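Setting up a bench before a practical
Speaker notes, Mohcine Ezzat, Lustdale technicians' meeting, 04/12/2020

Slides are on the shared drive. Please stop me if I go too fast. I have 13 minutes and will leave the rest for questions.

Opening

Say who I am and where I work. Two prep rooms, one corridor between them, and I look after both. Most of what follows came out of arguments with colleagues at Kitdale over who had left what on which bench.

The talk is only about the last part of the job, putting things out on the table. Ordering and stock are a separate talk, which I gave in January and will not repeat.

Start with a clear top

Ask the room how many clear the whole table before they set out. Wait for hands.

My rule is that everything comes off, including the things you know you will want again. Wipe from the back to the front. We use Sterix wipes, but a cloth and warm soapy water does the same job on a plain top. Do the corners. Dried dye collects there and then comes up on somebody's sleeve.
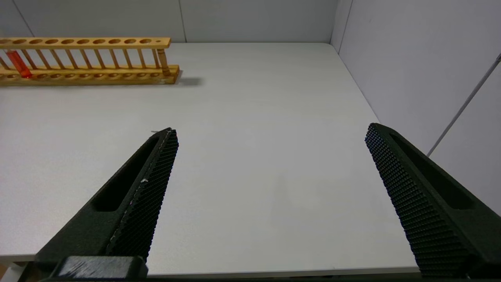
A white top is harder to keep nice than a dark one, and I would still choose it. You can judge the colour of a liquid against it, and a dropped bit of clear glass is easier to find if the light is low and from one side. Kitdale went for dark grey and have asked me twice what I think. I have told them.

Leave the surface alone for 5 minutes after wiping. Use the time to check the list.

What goes at the back

Tall things and things that roll go at the back, near the wall. The front half is for hands and paper.

Racks: long side along the back edge. I like wooden racks with pegs, as the pegs give you somewhere to put rinsed tubes upside down. Plastic ones are lighter and slide about. Cattaneo is the name on our order form for racks, so people will ask. They are fine. The holes vary a little, so try a tube in each before you put the rack out.

Rods and spare glass: stand them in a cup or beaker, never flat on the table. A heavy base matters more than the height. Do not overfill it, or the whole lot comes out when someone pulls one.
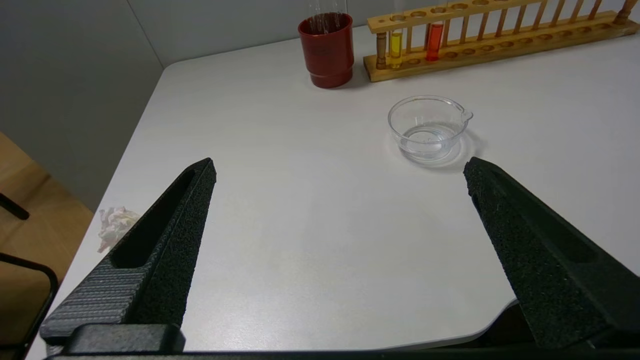
Coloured liquids: leave a few empty holes between one tube and the next. If the colours are close, such as orange and red, label the tubes as well, and put the label high up where the rack does not hide it. Food colouring in water is good enough for practising. Fill to the same height or the class will spend the lesson asking if it matters.

Dishes: on the table by themselves, away from the rack, so that nobody reaches across one to get at the other. Lids go underneath or stay in the box — pick one and do the same at every place.

Timing

With the list done the day before, one table takes me 2 minutes. Without it, a good deal longer, and I forget the droppers.

Clearing away

Liquids first, then glass, then the racks. Let wooden racks dry on their side with air under them. Ours warped on a radiator and two had to be thrown out.

Questions

Likely ones: gloves for dye (yes), who pays for breakages (ask your own head of department), whether I will share the list (printed copies by the door, and the file is in the same folder as the slides).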